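3.2 Small tables near the edge of the upper floor

The second group of places in our study are the tables which do not belong to one person. In the building in Grulinmont these tables stand mostly on the mezzanine, close to the railing, where people pass on the way to the stairs. We call them "passing tables", following the word that Tsegaye used in her earlier notes on the Feyisa reading rooms. A passing table has no drawers and no name on it. Things are put down there for a short time, and some of them remain for much longer than their owners intended.

During the survey period, which began in March, we visited every passing table on the upper floor and wrote down what was on the top, what was under it, and which seats were near. The full list has 2992 entries, of which 300 were checked a second time by the other author. Where the two records did not agree, we kept the less detailed one. An object was recorded as "bottle" when it was made to hold a liquid and had a cap, without regard to its size or to what was in it.

Figure 3 shows one table of this kind, with a typical small set of things. The top is square and dark grey, and it is small enough that two or three objects already give the impression of a table in use.

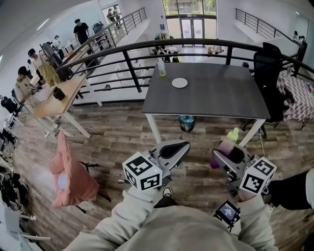

Figure 3. A passing table beside the curved railing of the mezzanine, with a clear bottle and a round white coaster on the top and a small bin underneath. The entrance door is on the level below.

Two points in Figure 3 are important for the discussion. The first is that the clear bottle is only partly filled. In our interviews the users said that they do not like to throw away a bottle which still has something in it, even when they do not know whose it is. Such bottles were therefore often moved to one side — usually to a back corner — and left for another person to decide. The small bin under the table did not change this habit very much. Its use was mostly for paper and wrappings, and the cleaning staff confirmed that they seldom found a bottle in it.

The second point is the coaster. We had expected that a coaster would show people where to put their drink, but in the records of this floor it had a weaker effect. Bottles stood next to a coaster more often than on it. One user, Bevan Faulkner, explained to us that a coaster is "for cups", and that he would not think of it for a bottle with a cap. We did not find this difference in the Nerkoto survey, where only cups were counted.

The neighbouring furniture must also be considered. An office chair with a high mesh back stands to the right of the table in the figure, and next to it there is another table with a pink and white checkered cloth. Tables with a cloth were treated by the users as belonging to somebody, and objects on them were moved in only 4 cases. On bare tables it was 40. We cannot say if the cloth itself is the cause, as the tables with cloth were also those where the same people sat every day. This question is taken up again in Section 5.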